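Trumano pauses bathroom robot trials after grip release fault

Last updated: April, 16:40

April. By the Trumano press desk

Trumano has paused its hotel bathroom robot trials at Bakilana with immediate effect, following a fault in the gripper release. No one hurt. No guests on the floor at the time.

The fault showed up during vanity work, the part of the job where the arm reaches in over the counter and handles small items round the sink.

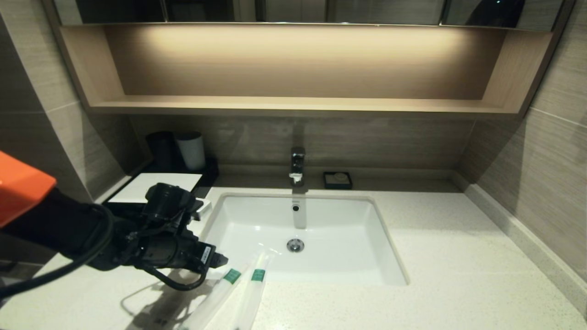

On 3 occasions the gripper was told to let go and did not. The control software, Kuseo, logged the item as released and moved the arm on to its next task regardless. On the third the arm carried on towards the basin until an operator hit the stop button. Arm halted as it should.

Trumano had run 1,000 releases on the bench before the trial without seeing this. The bench tests used stiff packaging only. Thin, soft items were not inculded, and they should have been. 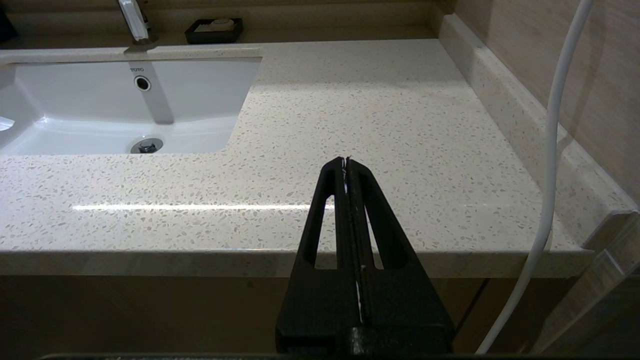 The gripper at the vanity counter, fingers closed.

Kuseo currently relies on finger position to decide whether an item has gone. A second check, using the wrist camera, is being added. Jollness, which supplies the fingers, is looking at the surface finish and has been sent 2 used pairs. 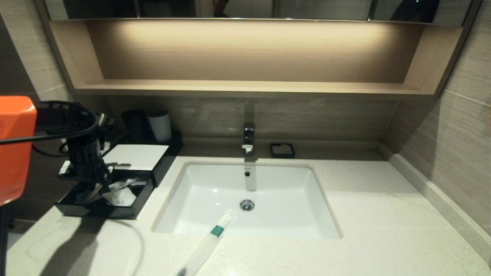 The other 19 arms running the same release have been switched to supervised mode, at reduced speed, with an operator in reach of the stop. Sites have been told by phone. Any operator who sees a item still held after a release should stop the arm and not pull it free by hand.

Trials at Bakilana restart once the new check has passed on soft items. No date set. A further statment will follow from the Trumano press desk.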